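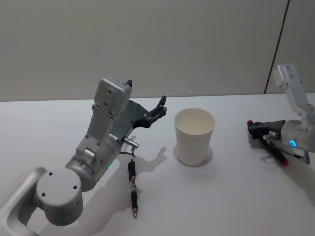
Workstation supply layout: pens, cups and clear surface
Speaker notes, Drulen facilities session, September 2024

Slide 1. Opening
Keep this under 2 minutes. State the scope: small loose items on shared white tables. Storage units and cabling belong to the Nasari talk that follows, so send those questions there.

Slide 2. The starting point
The July review at the Ustach building covered 30 tables. Most of them carried a mix of stationery, drinkware and paper with no fixed position for any of it. The working rule we drew up has three terms: item, position, clearance. Define each one before moving on. An item is anything a person can pick up with one hand. A position is the spot it returns to. Clearance is the distance to the nearest other item.

Slide 3. Pens
A pen is stable across its own axis only if something stops it rolling. A clip will usually do it. Place the pen parallel to the side edge of the table, with the writing end toward the user. Cap it if it has a cap. Ask the room how many pens they keep within reach, wait for answers, then give the rule, one per seat.

Slide 4. Paper cups
Empty paper cups are light and tip easily. Stand them open end up, toward the middle of the table, never on the side edge. Minimum clearance to paper documents is 300 mm. A cup that is finished with goes in the bin at the end of the session and is not kept for pens. Someone will ask about ceramic mugs. The same clearance applies.

Slide 5. Reference layout

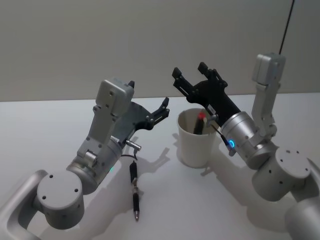 Pen to the left with the tip toward the user, paper cup standing on the white tabletop.

Leave this slide up while reading the checks:
Is the pen within reach of the seat?
Is the cup upright?
Can the surface be wiped without moving more than two items?
If the third check fails, something on the table belongs in storage.

Slide 6. Surface marks
White tops show cup rings sooner than gray or wood-grain ones. Wipe with a damp cloth, then a dry one. Do not use abrasive pads, as they dull the finish and the dull patch holds dirt. Tudose supplies the cloths under the current order. Stain removal on older tops is covered in the handout, section 7. Skip it here unless asked.

Slide 7. Rollout
Each floor gets one printed layout card per table. Cards are placed flat at the rear edge, against the wall where there is one. Floor leads check positions at close of day and record exceptions on the sheet. Do not read the sheet aloud, it is in the handout.

Questions
Have the cloth order form ready. The spare layout cards are in the folder with the sign-in list. Hand over to the Nasari speaker.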